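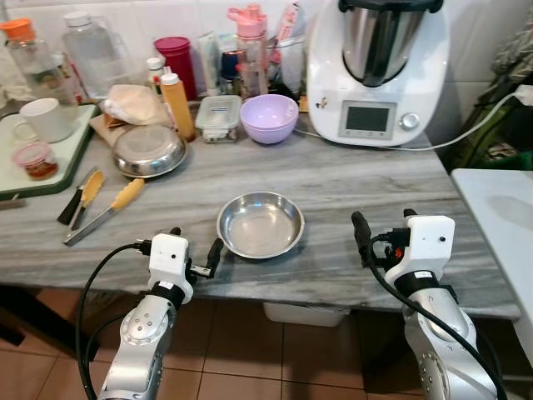

For our home studies project we had to pick a small everyday problem and try to fix it without spending much. I picked the kitchen worktop, which probably tells you how I feel about cooking when I can't find a clear place to put a mug down! The work ran from September and I handed in the final version on 27th April.

My question was simple. Does it help to group things by how often you use them, or by what they are? I started by grouping by kind – bowls with bowls, bottles with bottles – and it looked lovely for a bit. Then you go to baste something and the brush is in one place, the oil is in another and the tongs are in a drawer with the tin opener.

So for the second layout I put the everyday steel bowls and small tools at the front and sent the bottles and tubs back to the wall. I also gave the mug a tray with a rim so it had somewhere to live (and so did whatever little jar happened to be out that week).

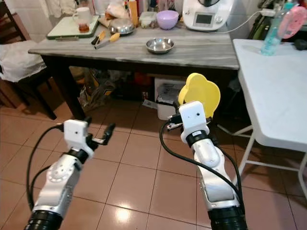 The lilac bowls were a nuisance in both layouts, I must say. They stack nicely, but the moment you want the bottom one you've got two in your hands and nowhere to put the top one. In the end I left them stacked towards the back and used the steel ones for nearly everything.

I kept a tally of every time I picked something up and put it back. Under the first layout I logged 569 pick-ups, and 386 of those ended with the thing going back where it belonged. Under the second I logged 1,029, because I ran it for longer, and 624 went back properly. If you do the sums that's a slightly worse score, which I really didn't expect, but cooking felt quicker and I stopped hunting for the peeler.
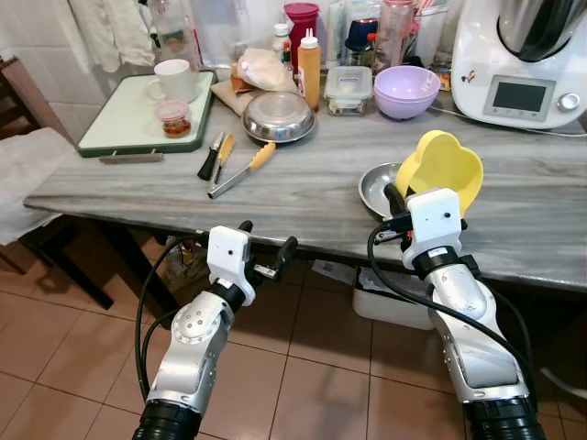
Fig. 3. Tools at the front, bottles and tubs towards the wall.

Things I'd change next time: run both layouts for the same length of time, and count plates separately from bowls. I'd also like to time how long a full wipe-down takes with each layout, as moving all those bottles forward and back again is a pain – I only thought of it once I'd started writing up.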